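Category: Reviews / Software / Manipulation

Girnano 2.4: grasp planning and episode tooling, reviewed

Bendik Løken
15/10/2024

Girnano is a desktop package for people who record manipulation demonstrations with hand-held grippers and then want to train and test policies on the result. It covers four jobs: camera calibration, pose recovery, episode editing, and a planner that scores grasp candidates against a recorded view. It comes from the same small firm as Prurkar, the logging daemon, and the two share a file format. I have used Girnano daily since July, first at version 2.2 and now at 2.4.

The test machine was a workstation with a mid-range graphics card, running a current long-term Linux release. There is a Windows build, which I did not test. Licences are per seat, and the planner is a separate module with a separate key.

Installation

The installer is a single archive with its own Python environment. It ignores whatever is already on the system, and I prefer that to the usual afternoon of version pinning. The archive is large. The licence check needs a network connection on first start and then works offline for 30 days.

Two faults. The uninstaller leaves its udev rules in place, so a gripper plugged in afterwards still gets the Girnano device name. And the environment ships an old build of the fisheye undistortion library, which gives a deprecation warning on every launch. The warning is harmless but it fills the log.

Calibration

Calibration is the best part of the package. You print a board, move it through the field of view, and the program tells you which regions of the image circle are still short of samples. Most tools of this kind report one overall reprojection error, and a good overall figure can hide poor behaviour near the rim. Girnano reports error by radius. On our fisheye lens the centre was good after a short sweep and the outer ring took three more.

The model choices are the standard ones: pinhole with radial terms, Kannala-Brandt, and a double sphere option. The program picks a default from the lens data and the default was right for us. Results export as plain YAML with named fields. Sillora, the tool I used before, writes an unlabelled row of coefficients and leaves the order to the manual.

Finger calibration is handled separately. The program tracks a square marker on each finger and converts the spacing between them to jaw width. You close the gripper fully, open it fully, and accept both values. The conversion is linear between the two end points. That suits parallel jaws. For jaws on a linkage you need a lookup table, and the only way to enter one is by hand in the YAML.

Pose recovery

The tracker is a visual-inertial pipeline with loop closure. It wants a mapping pass of the room before the demonstrations, and the documentation is firm about this. I recorded 124 episodes over several sessions in different rooms, all of tabletop pick-and-place. The tracker lost its position most often when a large plain object came close to the lens, and when the mapping pass had been made under different lighting from the demonstrations. Both are ordinary failures for the method.

What matters is how the program reports them. Each episode gets a confidence trace along the timeline, and low stretches are shaded. You can set a threshold and reject automatically, or step through and decide. I used the automatic setting for the first batch and found it too strict: it discarded episodes with a brief dip during the approach and a clean recovery before contact. The threshold applies to the minimum value. There should be an option to apply it to a window instead. Brekke, the open tracker most groups start with, has had that option for a long time.

Episode editor

The editor shows the video, the jaw width and the six pose channels on one timeline. Trimming is quick. Labels are free text or drawn from a list, and lists can be shared between projects. Keyboard shortcuts can be changed, except for the play key.

Undo covers 200 steps and survives a restart. Batch trimming does not go into the undo history at all. The manual mentions this in a footnote. Make a copy of the project before using batch trim.

Opening a project of 300 episodes is slow the first time, while thumbnails are built, and fast afterwards. The thumbnail cache goes in the home directory unless you set an environment variable. There is no preference for it in the interface.

Grasp planner

The planner takes a view from an episode, segments the objects, fits simple shapes and ranks grasps for the jaw geometry you have entered. It is meant for checking coverage: does the data contain approaches the planner would consider sound, and where does it differ from what the operator did?

Cluttered tables are the useful test. I used household and desk items with a mix of surfaces, chosen to include the materials that usually give trouble. 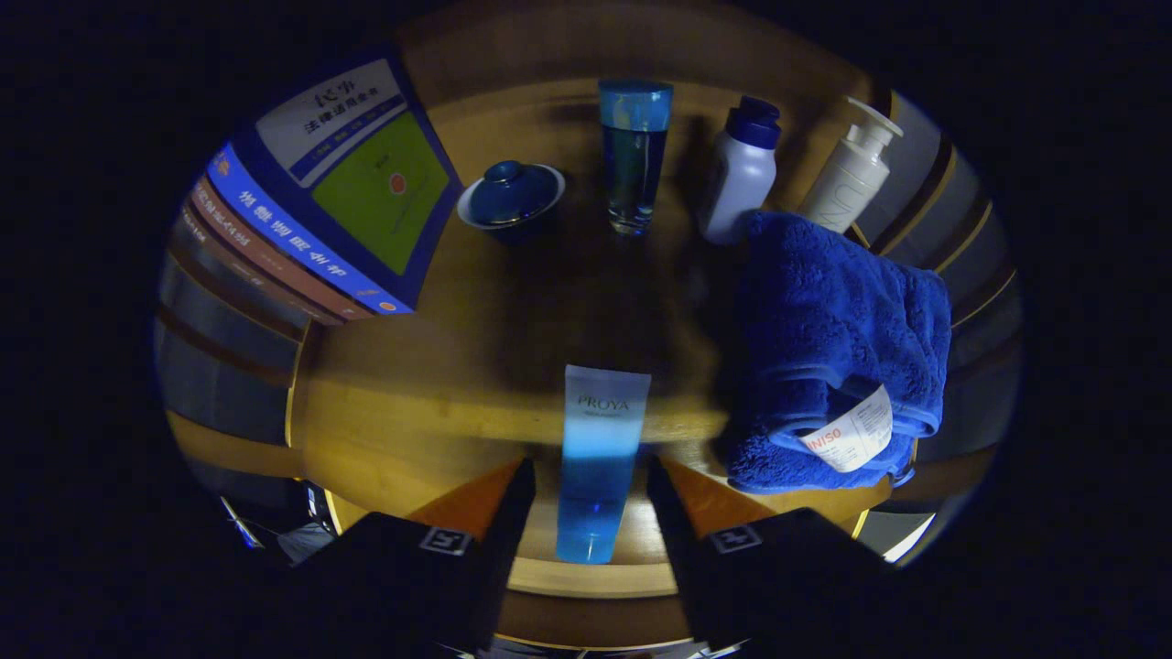
Planner test view, round table. PROYA tube between the open fingers; glass tumbler with lid, covered teacup, bottles, towel and books behind.

On the tube the planner did well. It fitted a tapered box, put the wide faces against the pads and ranked that grasp first. The printed white and blue sections were kept as one object, where version 2.2 split similar packaging at the colour change and proposed grasping half of it.

The clear tumbler was poor. Segmentation found the lid and lost much of the glass, so the fitted shape was a shallow disc floating above the table. The top-ranked grasp closed on the lid. A policy check based on that ranking would mark a correct side grasp as an outlier. The release notes list transparent objects as a known limit, and I have no quarrel with the note, but the confidence score for the disc was high and it should have been low.

The towel was fitted as a rigid block. The planner has no deformable class, and for a folded pile the block is a usable approximation if you only want an approach direction. Jaw width from the same fit means nothing. The books were treated as a single body with one outline. The program offered a grasp across the whole stack, then filtered it out as wider than the jaws. Marking the top book as its own object by hand took a few clicks, and the corrected mask carried forward through the episode without drifting.

The white bottle and the pump bottle were separated correctly. The pump head was included in the collision shape, nozzle as well, and candidates that would have struck it were dropped. I checked this with the collision overlay switched on, and it behaved the same way from other viewpoints.

Planning time was short enough to use interactively. Re-ranking after a mask edit does not repeat the segmentation, which saves most of the wait. All planner settings are stored per project and can be diffed as text.

Scripting and export

There is a Python interface that covers nearly everything in the menus. Function names are consistent and the type hints are correct. Planner results come back as arrays in the camera frame; pose results come back in the map frame. The conversion is one call, but the docstrings for the planner do not state the frame, and I lost a morning to it.

Export goes to Zarr and to HDF5. The Zarr output loaded into our training code after a change of two key names. Timestamps are kept as integers in nanoseconds, without rounding. Prurkar logs import directly, with gripper events attached to the right episodes.

Support

I filed three reports. The batch trim question was answered the next day with a pointer to the footnote. The udev fault was confirmed and is marked for the next release. The report on glass scores is still open.

Verdict

Calibration and the editor justify the seat price for a group that records every week. The tracker is on a level with Brekke and easier to run, with a less flexible rejection rule. The planner module is harder to recommend at its separate price. It is sound on opaque rigid objects and on packaging, and its scores cannot be trusted on glass. Groups whose tables hold mostly boxes and tubes will get their money back. Others should take the base package and ask for a trial key.

Calibration: 5/5
Pose recovery: 3/5
Editor: 4/5
Planner: 3/5
Scripting: 4/5

We use cookies to remember your reading settings. By continuing to use this site you accept our cookie policy.

Contact | Copyright and reuse | Back to top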